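Notebook, finishing bench: the blue cloths, and whether they do anything

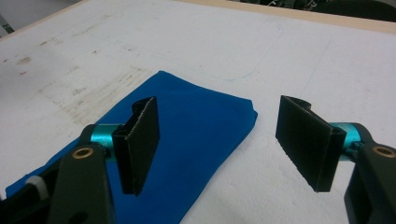 Stukasholm Joinery & Repair — Surface Finishing Team

Last updated: March

Wednesday, started 8:40. Derek wants the new wiping cloths written up before we commit to a carton of 300, so this is me writing them up. I'll say up front that I don't believe the supplier's sheet, and anyone reading should allow for that.

The claim from Virkau is that one of their blue cloths, folded and used damp, will take old marks off a matte white top without changing the sheen. "Without changing the sheen" is the part I care about. We can get marks off anything if we're allowed to ruin it. The sheet has no test method on it, no mention of how old the marks were, and a number (77 passes before the cloth needs washing) with no explanation of what a pass is. Across the width and back? One way? One person's arm is longer than another's.

The test piece is the white bench, the one with the beige wooden strip along the far edge. It's a good candidate because it has been neglected. The top is scuffed all over, a bit gray by now, and there's a wide band of brownish smudging on the left half running at a slant toward the middle. I can't say what made it. Derek says tea and stain. I think there's some old glue size in there too, going by how it catches a fingernail. We disagree and neither of us has any evidence.

There are also thin bluish lines toward the upper middle and right, a sort of wandering rectangle with curved corners. Pen or pencil, too faint to tell by eye. Somebody drew round something once. Leave these alone for now. If a cloth takes them off as a side effect, fine, but I don't want anybody going at them on purpose and then telling me the cloth did it.

First go, 9:05. Cloth folded to a rough rectangle and laid down on the top while I got the water. It's a bright royal blue and has some thickness to it when folded, more like a good napkin than a duster. The folded edge stays fairly straight, I'll give them that. The old yellow ones we had from Azevedo wouldn't hold a fold at all and you ended up wiping with a wad.

Water only, cold, wrung out hard. Thirteen strokes along the smudged band, one direction, moderate pressure. I felt something come away at about the place where the glue would be, if it is glue. Wiped dry with paper towel. The band is lighter at the near end. Derek says clearly lighter. I'd say lighter if you know where to look, and I did know where to look, so I don't count.

Note to self: we should have masked off half of it first. There is no untouched strip right beside the treated one, so all we're comparing against is memory. Bad start.

Second go, 9:40. Masked a strip with low-tack tape this time. Same cloth, refolded to a clean face, water with a few drops of the mild soap. Thirteen strokes again. Pulled the tape after it dried and there was an edge you could see from standing height. So it does something. The question is whether it does anything that an old T-shirt and the same soap wouldn't do, and the sheet is silent on that, naturally.

Third go, 10:15. Old T-shirt, same soap, same strokes, next strip over. Also left an edge. Derek thought the blue cloth's strip was better. I asked him to go out, come back in and pick from the other side of the bench without being told, and he picked the T-shirt. Then he said the light was different. It may have been. I moved the lamp and he picked the blue one. One each, which means nothing either way, but I'm writing it down before one of us forgets the first one.

Sheen. I checked with the lamp held low and couldn't see a polished patch on either strip. The top is so scuffed already that I'm not sure I could see one. A matte surface with this much wear on it will hide a lot. If Virkau tested on something this tired then of course the sheen didn't change. Needs repeating on a fresh offcut, where a shiny spot would show straight away.

Color coming out of the cloth: I expected blue in the rinse water and was ready to be smug. Nothing in the first rinse that I could see. Very slight tint in the second, with warm water, and I'm prepared to be told it was the bucket, which is a blue bucket. Do it again in a white one. Until that's done these do not go near raw maple or any of the bleached pieces. I mean it. We had the business with the Kivow cabinet doors and a red rag, and I'm not sanding another set of doors.

Lint. Better than the T-shirt, no argument. I ran both over a tacky patch of varnish on a scrap and the T-shirt left fuzz. The blue one left a couple of short fibers, which may have been riding on it from the shelf.

Passes. I did not do 77 passes. I did the strokes above, plus some extra on the edge strip to get the dust out of the joint, and the working face of the cloth looked dirty well before that. Whether it had stopped cleaning is a separate matter and I haven't tested it. Derek's position is that the number is probably an average. Mine is that it's probably made up. Both go in the book.

Where that leaves it:

The cloth cleans this bench with soap and water. So does the T-shirt. The cloth folds better, sheds less, and costs money. Sheen unproven, color unproven, wash life unproven. The order reference Derek has penciled in is 909 and I've asked him to leave it penciled.

Things I'd want before changing my mind:

New white offcut, matte, masked in strips, one strip left alone.
A stain we put on ourselves so we know what it is. Tea on one, pencil on another, glue size on a third. Leave overnight.
Somebody picking the strips who wasn't in the room for the wiping.
Rinse test in the white bucket, cold then hot.
One cloth washed with the ordinary load and measured before and after. If it shrinks the fold goes, and the fold is half of what I like about it.

11:30. Derek wants it noted that he considers the band "much improved" and that he would eat off it. Noted. I would not. The far part of the band hasn't been touched and should stay that way until the masked test is done — please don't tidy it for us.

Added after lunch — the tape left a faint line of its own on the second strip. Came off with a thumb. So part of the edge I was impressed by at 9:40 may have been tape residue with dirt stuck to it. I've gone back and put a question mark beside that result. The T-shirt strip had the same tape, so it gets one too.

Derek Rowbotham to ring Virkau and ask what a pass is.

We use cookies to remember your preferences on this site. By continuing to browse you agree to their use. Accept / Manage settings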